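In Defense of the Chair Beside the Washing Machine

When I moved to Jirkcombe, the first thing I learned about my new neighbors was that they bend down too much. I mean for laundry. They put the basket on the floor, they take the clothes from the floor, they put them in the machine, and later they do the same in the other direction. I did it also, for 19 years, in three apartments, and I never asked myself if it was necessary.

My friend Seo-ah Kong keeps a chair next to her washer. It is a plain chair and no one sits on it. The basket lives there. The first time I saw it I thought she had forgotten to put it away, and I offered to carry it back to the kitchen. She looked at me as if I had offered to carry away the sink.

My opinion is that she is right, and that most advice about laundry rooms is wrong. The magazines want us to buy a cabinet, a folding counter, a system of drawers. I once asked for a price for such a counter and the answer was 500 dollars, without the installation. A chair you already have. Its seat is close to the height of the door on a front-loading machine, so the clothes travel a short way sideways and your back stays almost straight.

I know the arguments against it. My sister says a chair takes space, and that a basket can stand on top of the washer. It can, but then you must lift it up when it is heavy, and on a fast spin the top shakes. I have picked up a full load from the floor this way, in April, with guests in the house. She says also that a chair collects things. This is true — mine has collected a coat, a bag of clothespins and the mail. I take them off again. It needs half a minute.

There is one more thing I like, and it is harder to explain in my second language. A basket on the floor looks like work that somebody dropped. On a chair it looks like work that is waiting politely, and I go to it with less anger, even if there is only one dark shirt left to wash.
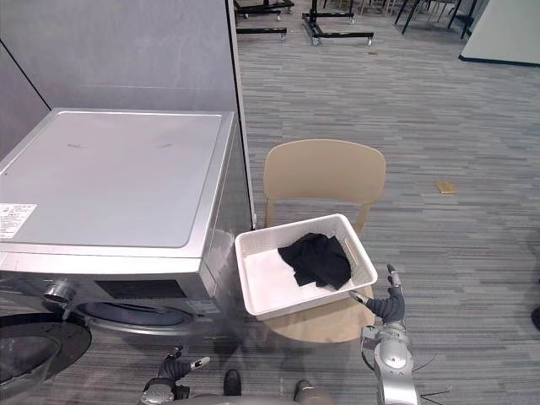 So I would ask you to try it for a month before you order any furniture. Choose a chair with a flat seat and without a cushion, and put it close to the side of the machine where the door does not open.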